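12/16/22 – floor area, rugs

Went over the play corner before lunch. 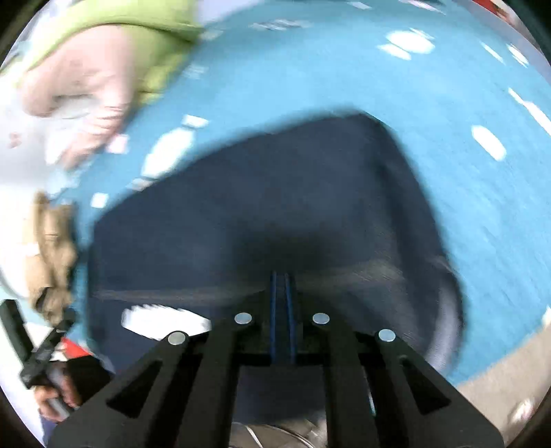 The navy rug stays where it is for now, on top of the turquoise carpet. Liam Madigan wants the Warico one tried in its place, but that's 138 cm across and I think too small for a group of 8 sitting down. Measure again before ordering.

Carpet edge by the pale floor: check for lifting, press down with tape if needed. We have two rolls left in the Bamside cupboard.

Still to do:

- vacuum under the rug, both sides
- ask Qian for the spare underlay
- move story time back five minutes – the floor needs clearing first

Rug swap can wait until February.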